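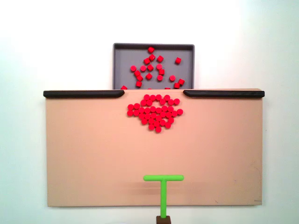 Plollik began in a rented shed behind a bakery, with one bench, two people and a fair bit of stubbornness about small parts. Tincuța Ilie had spent years at a packing firm watching staff sweep loose bits along with the sides of their hands, and she thought a modest robot arm could be taught to do it kindly and well. Our sweeping kit, the Grarnier, grew out of that. It's a sloped board with black rails along one edge, a grey tray at the opening between them, and a bright green T-shaped pusher for the arm to work with — the little red pieces are our favourite practice load, and visitors always want to pocket one.

There are 10 of us now, and we've moved to a proper workshop with a kettle that works. Gholamreza Heydari looks after training and support, so if you ring on a Monday morning it will most likely be him who picks up, and he'll happily stay on the line until your arm is behaving itself (bring a cuppa, he's thorough).

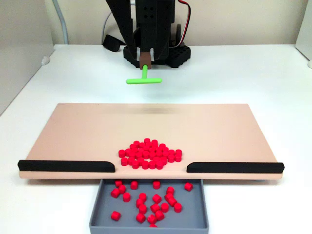 We've sent out 267 kits so far, mostly to schools, TAFE-style training centres and small manufacturers who'd like to try automation before they spend serious money on it. Each kit comes with the board, the tray, the pusher and six guided lessons, and we'll organise a second pusher if yours goes missing. Customers who already have an arm can use our Enache fitting service, where we work out the mounting with you and set up the first program together.

You're very welcome to come and have a go before you buy. Visits run most afternoons from 2 pm, and we're always glad of the company.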